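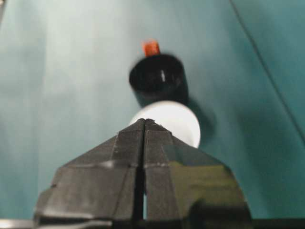
Gripper, two fingers closed.

14/05/2020

Wheat paste again, and the Skiltport ledger. I meant to write this up as I went along and of course I didn't, so what follows is from memory and from the back of an envelope, with apologies to whoever needs to read it later (most likely me).

The last batch of paste was too thin. I had put it down to the strainer, but going back through the notes I think I simply took it off the heat too early, when it had gone glossy but hadn't yet gone heavy. So this morning I started over with the Naqvi starch, the last of the old bag, and 385 ml of water from the filter jug. I let the starch soak first, which I skipped last time, and then kept it low and stirred until my wrist complained. It goes through a stage where it looks like thin milk for so long that you start to doubt yourself, and then it all turns at once. I kept going for 5 minutes after it turned. It came off the spoon in slow folds, and it cooled to something like a firm pudding, just what I was after.

Strained it twice through the horsehair. The first pass is hard work and the second is a pleasure. Please, if you use the strainer, rinse it in cold water straight away and leave it flat. I found it on its edge last week with a crust on it you could have planted seeds in, and I would bet it was my own doing.

On to the ledger. It is the one with the green spine from the Skiltport harbor office, almost 300 leaves, mostly freight and mooring fees, with a few pages where somebody kept a tally of herring barrels in a much nicer hand than the rest. The text block is sound in the middle and tired at both ends. The first gathering has come away completely, and the fold is worn through on the outer leaves, so it's really a set of single sheets pretending to be a gathering. The ink is well behaved. I tested it with a damp swab in several places, the red ruling too, and got nothing on the blotter from the black and only the faintest blush from the red. I'll keep the moisture down near the ruling all the same.

Guarded the outer folds with the Lekdale tissue, the lighter of the 2 weights. I tried the heavier one on a scrap first and it made a ridge you could feel with a fingertip, and over a whole gathering that would swell the spine more than I'd like. The lighter one is a nuisance to handle when pasted. It wants to curl back on itself and stick to the brush, to the glass, to my sleeve. What worked in the end was pasting out a sheet of polyester, laying the strip down onto that, and carrying the whole thing over to the fold. Lift it from one corner, slowly, and it lets go like a sticker. I wish I had thought of it before ruining a good handful of strips.
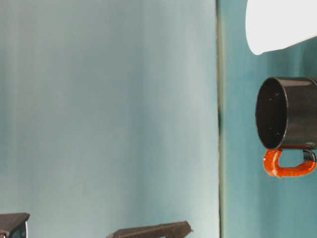

Brushed each guard down through a piece of the thin polyester web, then put blotter and board on either side and a light weight on top. I changed the blotters more often than I usually do. The paper is soft and cockles if you look at it sideways, and I'd like the first gathering to be flat before I think about sewing. The loose leaves went under a separate board so I can check on them without disturbing the rest.

A note on the sewing itself, while I remember. The original holes are large and a bit torn, and I was tempted to pierce new stations between them. I slept on it and decided against. The old supports are still good at the tail, and the colleagues over in Kundlow, who did the sister volume, reused the old holes after lining the folds and were happy with how it opened. I'd like the two volumes to behave alike on the shelf and on the reading table. I'll thread a sample gathering first with the thinner linen and see how much swell I get. If it's too proud at the spine I'll go down another size — I have most of a spool left in the narrow drawer, under the bone folders.

The boards can wait. One corner is soft and the leather is powdery along the joint, but nothing is getting worse by sitting in its box for a while. I have been meaning to try toning some tissue for that joint, and I have a jar of the brown left over that looked too warm on the last job and might be just right on this one.

Still to do: order starch (the bag is down to dust, and the new one should be kept well away from the kettle shelf). Cut more guards, with the grain running the long way, and mark the grain on the offcuts this time. Label the paste jar. There's enough in the fridge for the rest of the gatherings if it's used within the week, and after that please throw it out without asking me, even if it smells fine. Check the blotters first thing tomorrow.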